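Coro Countertop Water Boiler
Set-up guide > Section 4: Siting, first fill, everyday use
Updated April 2026

Section 3 was unpacking. If the tank still has the card collar round it, go back and take that out first.

4.1 Before you start

You need:
the boiler
drip tray and grille (in the lid end of the box)
mains lead
measuring jug
small spirit level, or the one on your phone
a bucket

Not in the box: jug, level, bucket. Descaler sachet is in the box but you don't want it yet. Keep it dry. See 4.6.

Caution: do not plug in until step 6 of the first fill. The element will cut out if it heats dry and the reset is a nuisance (Section 7).

4.2 Picking a spot

1. Flat, hard surface. Not a cloth, not a tea towel, not a rubber mat with holes.
2. Clear height of 63 cm from the surface up to any shelf or cupboard. Steam comes out at the back of the lid and will lift the edging off a cupboard in one winter.
3. Within reach of a wall socket. No extension leads, no adaptors, no sharing with a toaster.
4. Away from the edge. Small hands, sleeves.
5. Not next to a sink where the tap splashes. Damp plug, tripped switch.
6. Push down hard on the surface with both hands. If it rocks or dips, find somewhere else.

Note on tables. A table is fine so long as it's solid. If the top is in panels, keep all of the feet on one panel. Mug trees, tea caddies and other light stuff can stand over a join, the boiler can't. Extending tables such as the Sorkby: leaf in or leaf out, but never on the leaf itself.

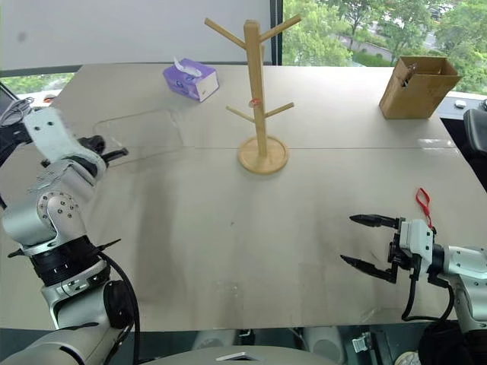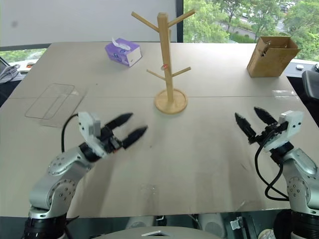
4 min read

4.3 Levelling

The front feet screw in and out. Back ones are fixed.

1. Put the empty boiler where it's going to live.
2. Level across the top of the lid, left to right. Turn whichever front foot is low anticlockwise to lengthen it.
3. Now front to back. A hair low at the front is allowed. Low at the back isn't, the steam vent drips.
4. Press each front corner. No rocking.
5. Nip up the lock rings by hand. No pliers.

If you run out of thread on a foot, the surface is too far off. Don't pack it with card or coins. Move it.

4.4 First fill

Cold tap water only. No filtered jug water that's been standing for days, no bottled fizzy (we have been asked).

1. Lid off. Quarter turn, lift.
2. Check the tank for bits of packing. Wipe round with a clean damp cloth.
3. Tap lever up, i.e. shut.
4. Pour in 2 litres. This covers the element and reaches the first mark on the sight tube.
5. Look underneath. Any drips, stop, empty, check the washer on the tap (Section 7.2).
6. Lid on, quarter turn back till it clicks. Lead into the boiler first, then the wall. Switch on.
7. Amber light, heating. Green light, ready. The first heat takes longer than later ones. You may get a faint smell of warm rubber. Goes off after a couple of fills.
8. Bucket under the tap. Run the lot out. Throw it away, don't drink it.
9. Do steps 4 to 8 again. Then you're ready to use it.

Caution: the water from step 8 is at full heat. Bucket on the floor, handle up, nobody walking past. A thin plastic bucket will go soft. Use a metal one or let it cool for 30 minutes with the power off.

Caution: steam comes out the moment the lid moves. Lift the back edge first, face well away.

4.5 Everyday use

Morning
1. Check the sight tube. Top up through the lid, never above the upper mark.
2. Lid on, click.
3. Switch on. Wait for green.

Drawing water
1. Mug on the grille, under the spout. Handles to the side.
2. Lever down gently. Let go and it springs back.
3. Tall flasks: take the drip tray off, hold the flask at an angle by the lower half.

Don't prop the lever down with a spoon. The spring goes, and a spring isn't covered.

Topping up while hot is all right, in small amounts. Light goes back to amber. Water drawn on amber is hot but not tea hot.

End of day
1. Off at the wall.
2. Empty the drip tray. It holds less than you think.
3. Wipe the outside when cool. Damp cloth, drop of washing-up liquid. No scouring pads, no spray bleach.
4. Leave water in overnight if you're using it tomorrow. Any longer than that, drain it.

Note: in keep-warm mode (hold the button till the light blinks) the boiler switches itself off after 4 hours. This can't be changed. Press again to start it over.

4.6 Scale

Hard water areas, once a month. Soft water, when you can see white on the bottom of the tank. Skinditz customers, the water there is very hard, go by the kettle and do it sooner if the kettle needs it.

1. Switch off, unplug, let it go cold. Fully cold.
2. Drain to the first mark.
3. Tip in one sachet of descaler. It fizzes. Windows open.
4. Leave it for 30 minutes. Lid resting on top, not clicked.
5. Run a mugful through the tap so the spout gets some, and tip that away.
6. Drain the rest. Lift out loose flakes with kitchen roll.
7. Rinse, drain, rinse, drain.
8. One full heat with fresh water, thrown away, before anyone has a drink from it.

Put a note on the boiler while you do this. DESCALING DO NOT USE, in big letters. Somebody always wants a brew.

Vinegar works but the smell hangs about for days and it's hard on the tap washer. Lemon juice leaves bits. Sachets are sold in packs by Salminen parts desk, or use any plain citric acid one meant for kettles.

Caution: never descale with the power on. Never mix descaler with bleach or any other cleaner.

4.7 Moving it

1. Off, unplugged, cold, drained. All four.
2. Drip tray off and carried separately.
3. Lift by the side handles. Not by the tap, not by the lid knob.
4. Re-level at the other end. Every time, even if it's the same table shoved a bit.

For storage, prop the lid open a finger's width so the tank dries out. Lead coiled loose inside the tray, not wound round the body.

4.8 Quick checks

No light at all: wall switch, lead pushed fully home, fuse. In that order.
Amber and never green: lid not clicked, or scale. Try the lid.
Light blinks red: it's heated dry. Unplug, cool, refill, then reset as in 7.1.
Drips from the spout: run the tap hard for a moment to shift a flake. Still drips, new washer.
Drips from the back: low at the back. 4.3 again.
Water tastes odd: drain, two fresh fills, see if it clears. Bottom of the tank brown? That's minerals, descale.
Loud rumbling: normal when heating from cold. Not normal if it's new and loud on green.
Socket or plug warm to the touch: stop using it. Get the socket looked at before you try agian.

Still stuck, have the serial number ready before ringing. It's on the underside, so copy it down now while the tank's empty and save yourself tipping it up later. There's a space for it inside the back cover of the printed guide.

Next: Section 5, Timer and child lock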